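Plutstead User Forum
Board: Installation and Maintenance
Topic: Wrist cable routing and hand homing on the kitchen cell

rslanina
Posts: 169
Good morning. I am responsible for the kitchen cell at our Gutov office, and I would like to compare our maintenance routine with those of other sites before we revise the written procedure in June. The cell consists of one two-armed robot with multi-fingered hands, working at a stone island with a double sink. The main task is handling dishes at a rack that rests over the left basin.

Our difficulty concerns the left arm. After a long run, the hand does not return to the same open position at homing. The thumb stops short, and the controller reports a position fault on the wrist. Restarting the controller clears the fault for a time. We have replaced the hand cable once and the fault returned within the same week.

Current routine: visual check each morning, full homing check every 20 hours of operation, torque check of the wrist screws once a month. I would be grateful for any comments.
Romana Slanina

zeman_service
Posts: 3000
Thank you for the clear report. Before any further parts are ordered, please confirm the following.
Is the fault present on the right arm at any time?
Does the fault occur in one arm position only, or in several?
Has the cable loop at the wrist been shortened or tied since installation?
In our experience at Zeman, a wrist position fault that clears with a restart is more often a cable matter than a motor matter. A loop that is tied too close to the joint will pull on the connector when the wrist turns to its limit.

rslanina
The right arm has not shown the fault. On the left arm it appears mostly when the forearm is raised and the wrist is turned toward the divider between the basins. The loop was tied by the installer with 2 straps. I was not present at installation and cannot say whether the length was measured.

pesier_lab
Posts: 412
We operate a similar cell at Pesier and had the same report last winter. I respectfully disagree with the cable theory as a first step. In our case the cause was the home offset of the hand. It had been saved with the fingers not fully open, and every homing after that carried the error forward. A new offset was saved and the fault has not returned. Recording an offset takes a few minutes and costs nothing. Opening the wrist requires the cell to be out of service for half a day.

zeman_service
The offset should certainly be checked. I would point out, however, that a wrong offset produces the same error at every homing. The original report states that the fault comes after a long run and goes away after a restart. Saving a new offset on top of a strained cable may hide the fault until the connector fails completely. We have seen this at two customer sites.

pesier_lab
That is a fair point about the restart. I would still place the offset check first because it is the quicker of the two. It should be recorded as a check only, and no new value should be saved until the cable has been looked at. Perhaps we can agree on that.

zeman_service
Agreed.

dockside_tech
Posts: 57
May I ask a related question? Our site removes the dish rack before every homing check. The local safety officer requires it. Do other sites do the same? It adds a good deal of time, and the rack must then be set back in its taught position.

rslanina
We leave the rack in place. Our homing position is well above it. If your position brings the fingers lower than the rim of the sink, I would follow your safety officer.

pesier_lab
We remove ours. An arm that loses its position during homing may move down before the stop takes effect, and wire rods are hard on fingertips. I would ask Ms. Slanina to reconsider this point in her written procedure.

rslanina
I will raise it with our safety group. For the present, the clearance has been measured and approved, and I do not wish to change two things at once while the fault is still open.

I have now prepared a draft of the check, taking in the comments from both sides. Corrections are welcome.

Draft procedure, left arm

Step 1. Stop the running task and wait for the controller to report idle. Place the sign on the counter. Staff seated near the island are to be told that the arm will move.

Step 2. Clear both basins of dishes and utensils. The rack may stay where local rules permit.

Step 3. Bring the left arm to the inspection position with the hand open and upright over the left basin. The wrist joint, its ring of screw holes and the cable loop can all be examined from the side of the counter. Compare the hand with the reference picture.

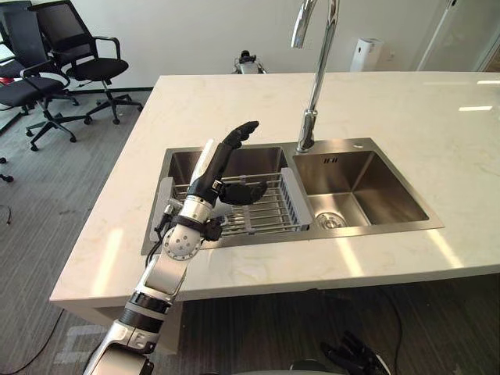
Step 4. Read the home offset and write it in the log. Do not save a new value.

Step 5. With the arm at low speed, turn the wrist to each limit in turn. Watch the cable loop. It should keep some slack at both limits and should not touch the bracket on the wrist. If it is pulled straight, stop and report.

Step 6. With power off and locked, loosen the straps and set the loop again. Check the connector for bent pins. Mark each strap with paint so that later movement will show.

Step 7. Restore power, home the arm, and repeat the homing at the end of the shift without a restart in between. Enter both readings in the log.

zeman_service
This is a sound draft. I would ask for one change. In Step 7, the second reading should be taken before the arm has cooled. If the shift ends with a long idle period, the reading will tell you very little. Please also record the room temperature — it is often left out, and we then have nothing to compare.

pesier_lab
I have no objection to Steps 4 through 7. I maintain my view on the rack in Step 2, and would prefer "shall be removed." I also suggest that the right arm be parked below the counter and disabled during the check, if your controller allows the arms to be disabled one at a time.

dockside_tech
Ours does not allow that. Both arms are enabled or neither is.

rslanina
Ours does allow it, and I will add the line to Step 1. Step 7 will be amended as Zeman proposes. The wording on the rack stays open until our safety group has met. The loop is to be set again at the next service stop, and I will post both homing readings in this thread once they have been entered in the log.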